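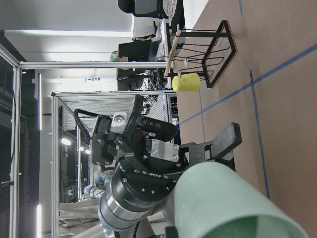

The barriers at Grultgate stay down too long after a stopping train has cleared the road, one written response to the crossing consultation said, and drivers who know this turn off their engines before the train has even come into view. The same response asked whether the new equipment would shorten the wait or only make it more predictable.

Jurkell Rail has published its reply to that point, and to the others raised, alongside the programme for renewing the level crossing at Grultgate station. The full text is held at the ticket office at Skiltstead and can be read there during opening hours.

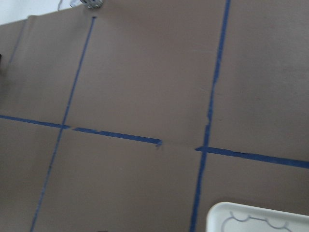 SKILTSTEAD, Jun 29, 2026 – Jurkell Rail has confirmed that the half-barrier level crossing at Grultgate will be replaced by a full-barrier crossing with obstacle detection. The contract for design, installation and testing has been awarded to Szalai Signalling. The scheme is identified in project papers as item 799 of the company's renewals plan.

The existing crossing has barriers on the approach side of the road only. It is started automatically by an approaching train and does not check that the road between the barriers is clear. The replacement will have barriers across the full width of the carriageway and both footways. Protecting signals will remain at red until the barriers have been proved down and the detection equipment has reported the crossing clear.

A consequence of this arrangement is that the road must be closed earlier for a non-stopping train than it is now. For trains calling at Grultgate, the closing sequence will be linked to the platform starting signal, so that the road can stay open while passengers board and alight. In the opposite direction the train reaches the crossing before the platform, and no such saving is available. Jurkell Rail therefore expects the wait to be shorter for some trains and longer for others, and has not published an average figure.

Preliminary work was carried out in February. It consisted of trial holes for the cable route, a survey of the drainage beneath the deck and a check of the sight lines from both road approaches. The trial holes found an old brick culvert on the Skiltstead side, which was not shown on the records. The relocatable equipment building has been moved further from the road as a result, and the revised position has been agreed with the highway authority.

During the main works:

The road will be closed to vehicles for 300 metres, measured from the station car park entrance. Access to the car park itself will be kept open.

Pedestrians and dismounted cyclists will be directed over the station footbridge. A step-free route will be provided by a shuttle vehicle, which will run while the station is staffed and can be booked through the help point at other times.

A temporary speed restriction of 30 mph will apply to trains through the site. Journeys between Grultgate and Skiltstead will be timed to allow for this, and connections at Skiltstead will be held where the platform is free.

Platform 3 at Skiltstead will be used for engineering trains overnight. Services that normally start from it will be moved, and the change will be shown on the departure screens.

The crossing telephones will be replaced before the barriers are taken out of use. Farmers moving livestock and drivers of long, low or slow vehicles must continue to telephone the signaller before crossing and again once clear. The instruction signs will be changed when the new telephones are commissioned, and until then the signs now in place apply.

Closure dates will be issued once the traffic order has been made. They will be posted at both stations and sent by letter to addresses next to the line.

Notes to editors

Jurkell Rail operates the line through Grultgate and Skiltstead and maintains its signalling and level crossings. Requests for drawings of the crossing layout should be sent to the Jurkell Rail press office, quoting the item number given above.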